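Teaching a Robot Arm to Work Inside a PC, on a Shared Workshop Bench
October 3, 2021
Filed under: Builds, Arms, Regrets

We started this in July with the idea that a pair of arms could swap the memory in an old desktop. The desktop has survived. What follows is the setup we ended up with in our corner of the Takdale workshop, minus the two weeks we spent on a suction cup.

You will need
Two small arms, at least one with a parallel gripper
A bench you can bolt things to
A desktop tower you don't love
A 3D printer and a spool of boring gray filament
A laptop running whatever controls your arms (ours is a pile of scripts called Wumton, and it has earned the name)

Step 1. Pick a victim
Get a full-size tower. Small cases look cute and leave you no room for a gripper, let alone the bracket holding it. Pull the power cord, hold the power button down for a few seconds, and take off the side panel. Leave the power supply closed. There is nothing in there you want to meet.

Step 2. Lay it down
Put the tower on its side with the opening facing the ceiling. The arm can then come in from above, and gravity stops pulling parts out of the gripper sideways. Our bench top is slatted aluminum, so we clamp to the grooves. On a flat table, screw down two stop blocks and shove the case against them. If the case moves after you record your positions, you get to record them again. We have done this 12 times.

Step 3. Print a parts fixture
The arm needs to find each part in the same place every run. Draw a plate with a shallow recess for each part, and leave the gripper enough clearance to get its fingers around the edges. Ours, a revision we call Lorura 7, has small block holders along the edges and a post in the middle. Versions one through six are now coasters.

Fix the plate beside the case, on whichever side keeps the wrist clear of the drive cage. Ours went on the left.

Step 4. Clear the landing area
Tie back every cable you can. The arm doesn't know what a cable is and will take one home with it. Lift the lever on the CPU socket by hand and swing the retention bracket out of the way whenever you plan to practice over the socket. Touch nothing inside the socket itself, including with your sleeve.

Step 5. Record the approach
Jog the arm to a point well above the case and save it. Call it "safe" and mean it. Then drop straight down in small moves, saving as you go. Do the diagonal stuff up in open air, where the only thing to hit is the other arm. Keep that second arm parked back until the first one can get in and out by itself.

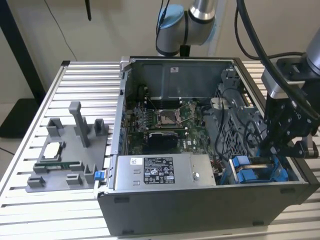
Step 6. Run it slow
Set the speed as low as your software allows and keep one hand on the stop button. Run the whole path with the gripper empty, then with a dead memory stick, and only then with one you would miss. Our log, kept in a spreadsheet named Alhassan for reasons lost to history, stands at 259 runs. Nearly all of them were with the dead stick.

Step 7. Add the push
Seating memory takes more force than you'd expect, and a small arm will flex before the stick clicks. Lower it until it rests in the slot, check that it's straight, then press one end at a time. If the wrist motor starts to whine, back off and check the latches.

Doing the same job by hand takes under a minute. We try not to bring it up at the bench.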